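Decanting, again

Filed under: Kitchen, Grumbling
June 4, 2026

I have now read four articles in one month telling me to take my food out of the package it came in and put it in a different package. The latest was on the Darkent home blog and it had the word "transformative" in it twice. The thing being transformed was rice.

I should say up front that I own jars. I like jars. My flour lives in one because flour bags leak out of the bottom seam no matter what you do, and my sugar lives in one because we had ants the summer before last and I am not doing that again. So I'm not against the idea of a container. What I don't believe is the rest of it, the part where putting oregano in a matching bottle saves you money and makes you cook more and cuts your food waste. Every one of those claims gets repeated as if somebody had checked.

Take the money. The starter set everyone links to is the Cetura one, which was $90 when I looked. You would have to rescue a great many lentils from the trash to make back $90. I throw out food, sure, but what I throw out is cilantro, half a cucumber, the last of the yogurt, and leftovers I was kidding myself about. None of it would have been saved by a jar with a bamboo lid. Dry pasta has never gone bad in my kitchen. I don't think I've ever met anyone whose pasta went bad.
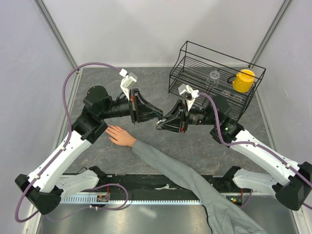 The cook-more claim is harder to argue with because it's so vague. Supposedly when you can see your ingredients you use them. I tried to test this in the only way available to me, which was to put the red lentils and the barley in clear jars on the counter and leave the black beans in their bag in the cupboard. By the end of the trial I had eaten all the black beans and made one pot of lentil soup. I had the barley in front of my face every morning while the coffee brewed and I got very used to looking at it. It's still there. I eat black beans because I like black beans.

One kitchen is not proof of anything, I know. But it's one more kitchen than the Darkent piece had.

Then there's the information problem, which I think is the real case against, and which the articles wave off with "just add a label!" A package of rice tells you what kind it is, how much water it wants, how long to cook it, and when it was packed. A jar of rice tells you it's rice. I used to have two kinds of rice in two identical jars and I can tell you that a short-grain pilaf is a sad thing. Now I cut the cooking directions off the bag and tape them to the back of the jar, so the jar looks worse than the bag did, and I have spent tape.

Allergens too. My sister-in-law can't have sesame. When she stays with us she reads every package, and she's right to, and she can't read a jar. The last time she was here I ended up digging through the recycling for a breadcrumb bag. Since then the breadcrumbs stay in the original with a clothespin on it.

I did ask around, in fairness. Apinya Kongkaew has the most beautiful pantry of anyone I know and I assumed she'd be the strongest witness for the defense. She says she does it for looks, she has never saved a cent, and she refills on the first of the month with a podcast on because she finds it calming. I have no quarrel with that at all! If the articles said "this is a pleasant thing to do with an afternoon and your shelf will look nice" I'd have nothing to write about. Chanida Tanasarn went the other way. She bought the set, filled it, moved apartments, and found that full glass jars are miserable to move. She gave most of them away and kept the two big ones for dog food.

Spices are where I expected to lose the argument. Spice jars from the store come in every height, they fall over, the labels all face the wrong way, and the bags from Khunthong (where I buy most of mine, because the cumin is fresher and costs less) don't stand up at all. So small bottles do solve something there. I've switched over the ones I buy in bags and left the rest alone.

Even so, look at what the advice leaves out. Clear glass on an open rack is about the worst place you could keep paprika. Light fades it, and if the rack is near the stove then the heat gets at it as well. Every photo in every one of these articles shows the spices next to the stove, in the sun, in clear glass. The old ugly tin my grandmother kept her paprika in was better storage than any of it. I use the clear ones for whole spices, which hold up longer, and for things I go through quickly anyway. 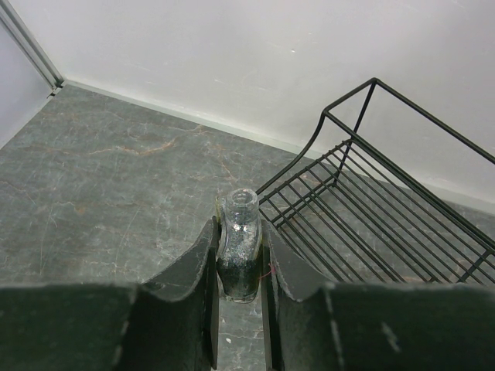 Small clear glass bottle, with the black wire rack to its right.

A few things I've settled on, for whoever wants them. They aren't a system.

Buy the jar after you've had the problem. Ants, leaking, a bag that won't close. If there hasn't been a problem, the bag is fine.

Wash and dry small bottles fully before you fill them, and then leave them open a day longer than you think you need to. A bottle that looks dry in the neck can be damp at the bottom, and ground spice turns into a plug that you will be chipping at with a skewer.

Don't top up. Pouring new cumin on old cumin means the stuff at the bottom is from some earlier period of your life. Finish it or dump it, then refill.

Wide mouths only, for anything you scoop. I had a lovely narrow-necked bottle for peppercorns and filling it took a paper funnel, a chopstick, and most of a ball game on the radio.

Measure the shelf. My upper shelf has 5 inches less clearance than the lower one and I didn't find that out until I'd brought the tall jars home.

As for labels, I've gone to masking tape and a marker. Name and month. I had a label maker, and the tape refills ran out in the middle of the baking things, so for a long stretch I owned a jar that said BAKING SO. Masking tape comes off in the wash and costs nothing, and my handwriting is good enough for a cupboard.

The claim I'd most like to see somebody back up is the food waste one. I went looking for where it comes from. The Darkent piece said households who decant waste 35 percent less, with a link. The link went to another blog, which linked to a third, which linked to a page selling jars, and there the trail stopped. Maybe there's a real number underneath somewhere. I'd read it if someone sent it to me. Until then I'm going to assume the person who made it up also had some jars to sell.

Marcela Jurčo wrote in after my last post on this (the one about fridge bins) to say I was being a crank and that her fridge bins changed how her kids snack. She may be right, and I've told her so. Kids putting their own hands on the carrots is a different matter from me and my barley. I'd still want to know whether it was the bins, or the carrots being washed and cut up already. She's going to try a week of cut carrots in the old grocery bag and report back, and I'll put whatever she finds in the comments.

Next time I want to get into salt, and why there are now six kinds at my supermarket. If you have strong feelings about flaky versus coarse, send them before I start writing.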